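Bikis Store Refit, progress report no. 3
To: Kyriaki Katsaros, grants office, Matlala
From: Savvas Athanasiadis, site coordination
27th November

1. Position against plan

The fit-out of the ground-floor store is two weeks behind the programme agreed in June. The delay comes from the floor coating, which had to be relaid along the north wall after the first coat failed its adhesion test. The second coat passed. Electrical work is complete and signed off by Evangelia Chatzigeorgiou. Painting is complete except for the door frames and the left-hand wall, where marks remain near the top and a further coat has been requested.

2. Furniture and racking

Steel shelving has been supplied by Brosell with perforated uprights, so shelf heights can be changed without drilling. Each shelf is rated for up to 170 kg. Uprights have been checked for plumb and the feet adjusted where the floor falls towards the drain.

White tables on castors were chosen over fixed benches after the users asked to be able to clear the floor for washing down. The table tops are flat, with square corners, and stand clear of the skirting.
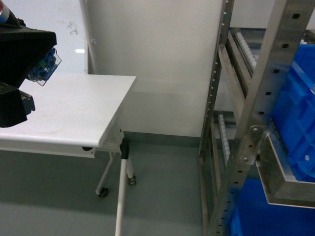 Caster locks are still outstanding. The wheels as delivered roll freely on the new coating, and Vangelis Tsolakis has reported that a table loaded at one end will creep when leaned on. Flarnurska has quoted 295 euros for a set of braked replacements. The quotation is within contingency and I propose to accept it unless your office objects.

Sorting of stock has begun with the linen and the dry goods. Glassware stays in the corridor cupboards until shelf heights are settled.

3. Expenditure

Spent this period: 3847 euros, of which 1195 euros was for relaying the floor coating. The contractor has accepted liability for the failed first coat and a credit note is expected. Invoices are attached as Annex A.

4. Next period

Final coat to the left-hand wall and door frames. Delivery and fitting of castors. Shelf labels, to be drafted by Iraklis Spanos and agreed with the users before printing. The handover inspection will be booked once the castors are in, and your office will be sent the date in writing.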